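Venue Planning, Unit 4: Reading a Room Before You Sell It
Notes by Jyoti Negi

Welcome back! This is my favourite unit, because it's where floor plans stop being paper and start being somebody's anniversary dinner. Keep the Saarela House plan beside you as you read.

Start with capacity. The Long Room at Saarela takes 300 standing, but that figure tells you very little about a seated dinner (bars, a stage and service aisles all eat into the floor). Always ask the venue which layout its number belongs to.
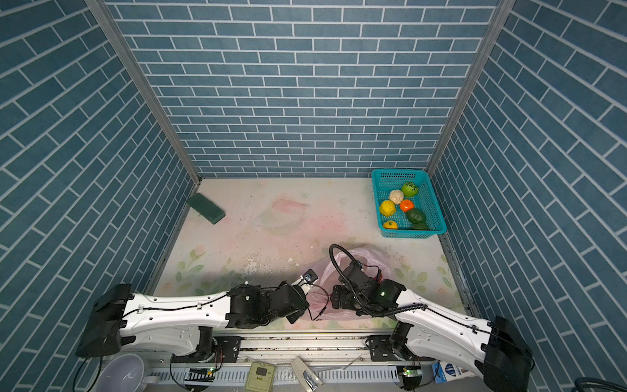

Small rooms

I love small rooms! The Skusta Room seats 23 at one long table, and it opens straight onto the terrace, so you can hold drinks outside and bring everyone in for the first course. Look for pairings like this in every venue you visit. A little side room can be a cloakroom at 6, a green room for the speakers after that, and a quiet spot for coffee later in the evening. 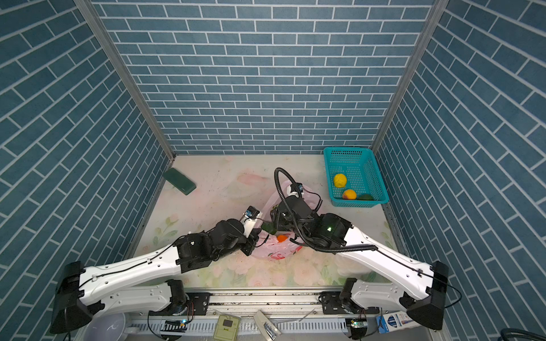
Pairings also change how you quote. If a client books the Skusta Room for dinner, offer the terrace as one package with a single start time, and spell out who looks after the changeover. Aleksi Riihimäki's Windotness quote in your reader does this beautifully, right down to where the staff leave the trays.

Flow

Walk the route a guest takes: front door, coats, drinks, table, washroom. Then walk the kitchen's route. Wherever the two cross, you've got a pinch point, and it's worth marking in colour on your plan.

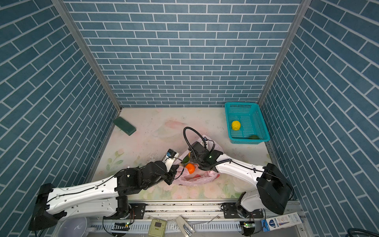
Doors that swing into a corridor count as well, and so do steps, even a single one. Check that a wheelchair user can follow the same path as everyone else.

For the tutorial: sketch two layouts for the Irnus Centre, one for a breakfast and one for a seated dinner, and bring both along in April.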